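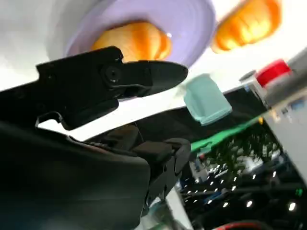 Bench top, white.

2019-06-22

Trakham glue again. Six strips done, lap joints, clamped overnight as before. Three pulled apart clean at the glue line, no fibre tear at all. Rest held but wouldnt trust them outdoors.

Flasix pot mixed a bit thick, my fault, read the wrong line on the tin. Went lumpy after 20 minutes. Binned it, washed brush, start again tomorrow.

Whitcombe offcuts damper than the Rendcombe ones. Meter says 7 points between the two piles!! Should of checked before cutting. Moved the damp lot up to the rack over the heater, leave them there pls.

To do
- new batch, thinner, write the ratio on the lid
- sand half the strips, leave the other half straight off the saw
- more small clamps, the red ones slip
- ring Rendcombe re August delivery

Fan left on low. Dont move the strips on the window sill, still curing.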